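Reading a Supplement Label: Serving Size and Daily Value
Handout 2, Consumer Nutrition Evening Course, Fesano Adult Learning Center 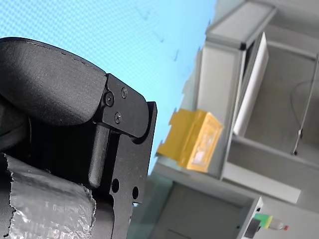

Serving size is the first line to read on any supplement label, and every number under it depends on it. A bottle may say 340 mg of magnesium on the front while the panel gives a serving size of two tablets. One tablet then has half of that. The front of the bottle is advertising; the panel is where the figures are. Small parts are easy to pass over, like the three small black screws that hold the pad to its bracket, and the serving line is printed just as small. Find it, underline it, then read on.

Percent Daily Value (%DV) compares one serving with a reference amount for the whole day. It does not include what you eat. If your breakfast cereal is fortified, add that in yourself. Some nutrients have no Daily Value, and the panel marks those with a symbol and a note at the bottom.

"Proprietary blend" means the maker lists a total weight for a group of ingredients. They appear in order of weight, but the single amounts are usually left out - so two blends with the same total can't be compared.

"Other ingredients" covers fillers, coatings, colors and capsule material. Check this line if you have an allergy or avoid gelatin.

Homework: bring one label from home. Work out the amount per tablet for up to 10 nutrients and mark any with no Daily Value. Ask your pharmacist before you change a dose.

Next session: storage and expiration dates. We meet in the Lozano Room again.

Comments

deltach_reader: My multivitamin says 40 servings and the serving is two capsules. So 80 capsules in the bottle?

Course office: Yes, 80.

skoltuvness: Could the July handout go back up? The link is dead.

Contact the course office | © 2018 Fesano Adult Learning Center | Back to top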